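3. Gathering the demonstrations

3.1 Why cables

Most of the tasks that fill shared collections of robot demonstrations involve stiff things: blocks, cups, drawers. A stiff object has one shape, and once the gripper has hold of it the rest of the motion is largely a matter of getting it somewhere. Cables are far more fun. They slide, they catch on each other, they spring back when let go, and two cables dropped from the same height never land in the same pattern. We wanted the Trameo set to be full of exactly that kind of trouble, and we set out to collect it at the Niltgate bench using a pair of arms steered by hand.

The items are everyday ones. Each layout is drawn from a shared stock of power strips, plug adapters, charging leads and small desk objects, and the operator is given one short written goal, such as "plug the green lead into the strip" or "bring the adapter clear of the tangle". How the goal is met is left to the operator. Some people tug a lead free with one arm and hold the strip still with the other; some push the whole heap aside first. We kept both styles, and we are very glad we did, as the later sections will show.

3.2 The workspace

Both arms are fixed to a rail along the near edge of the enclosure, one to each side, and reach in over a printed mat. The walls carry a brick-patterned paper. In early trials against bare panels the policy learned to lean on the plain background, and performance fell away as soon as a wall was changed. Figure 1 gives the fixed view, with a power strip, an adapter and several leads laid out between the arms.

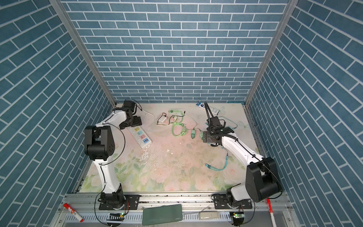

Figure 1. Fixed view of the enclosure with a cable layout on the mat.

Gert Molefe, reading an early draft, asked whether so busy a background would simply give the policy more to get wrong, and whether a pale lead on a pale mat was a fair thing to ask of any camera. Both points are good ones. We ran a small check in August in which the same goals were recorded on a plain mat and on a printed one. Policies trained on the plain mat learned sooner, but they dropped sharply when moved to the printed surface, while those trained on the printed mat lost very little in the other direction. We take that as a reason to keep the clutter in.

3.3 Recording a session

A session lasts as long as the operator stays fresh, with a break after every 5 layouts. Before each recording the items are gathered up and dropped again by hand – no template, no taped outlines – and the layout is accepted as it falls unless an item has landed outside the reach of both arms. The operator then has 2 attempts at the goal. Both are kept, including the failed ones, and each is given one of 3 labels: done, partly done, or not done.

Failed attempts turned out to be a real treat. A missed grasp followed by a calm second try teaches recovery, and recovery is the thing our first policies lacked most. Lindiwe Maluleke went through the first batch and marked the moment in each attempt at which the operator changed their mind. Those marks are released with the set, and we hope other groups will find uses for them that we have not thought of.

In all, 59 layouts were recorded for the cable part of the set. That is a small number beside the larger collections, though every layout comes with a full fixed view, close views from the wrists and the joint readings for both arms.

3.4 What the close view adds

The fixed view is good at showing where things are in relation to each other, but it says little about how a lead is lying just in front of the fingers. For that we depend on the wrist cameras. From close up, one can follow a grey cord from the corner of the strip through its loop and bends, and the slot shapes on the coloured sockets are clear enough to tell which way a plug has to be turned. Very pale cables remain hard to pick out even at this range, and we have left them in the stock for that reason. The wear on the mat also shows up strongly, so a policy has to learn that a chipped white patch is nothing to grasp.
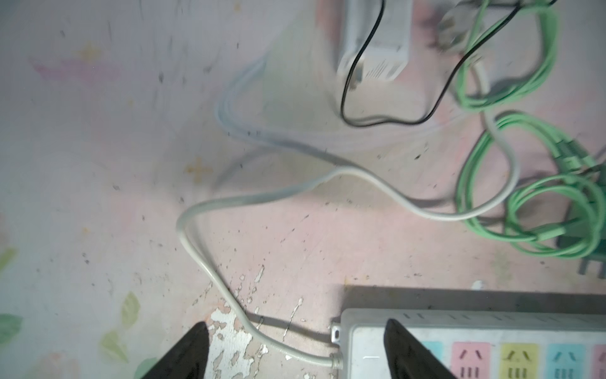

3.5 Checking and storage

Every recording is played back once before it is accepted. The person checking looks for dropped frames, for drift between the camera clocks, and for joint readings that do not agree with the motion on screen. Accepted recordings are packed with the Jomico tools and stored together with the written goal, the label and the operator's own notes, which are often a pleasure to read. Rejected recordings are held apart, and the layout is dropped afresh; we made no effort to rebuild the old one.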